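Week 6: Household Storage and Why We Keep Running Out of It

Okay, so last week we got stuck on closets and never made it to kitchens. I'm picking up right there.

Your reading was the Ruben Leemans chapter on pantries. I love this chapter (I know, I say that every week), mostly because he goes through old household inventories line by line and you start to feel like you're snooping. My favorite is the Van Wijk house, with 863 items listed and a whole page just for jars!

Three terms to have in your notes

1. Dead storage. Stuff you keep but never reach for. My fondue set lives here.

2. Active storage. Things you touch every week. Leemans wants these between knee and shoulder height, and after a summer of bending down for my coffee filters – I moved them in July – I'm with him.

3. Transit storage. Bags by the door, mail on the stairs, a crate that gets set on the table and stays there through dinner. People always forget to count this one when they draw their floor plans, so please don't. 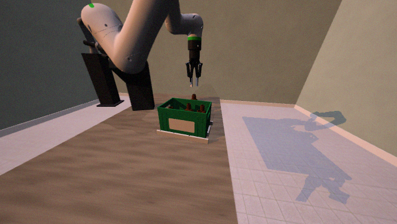
For next time

Pick one room at home and sort what's in it into the three types. Stop at 100 items, please. Somebody last year handed me a list of 799 and I read every single one. Then write a page on which type takes up the most space and whether that surprised you.

Due November 12, 2021, on paper, stapled. If you share a room, talk to your roommate before you start opening drawers.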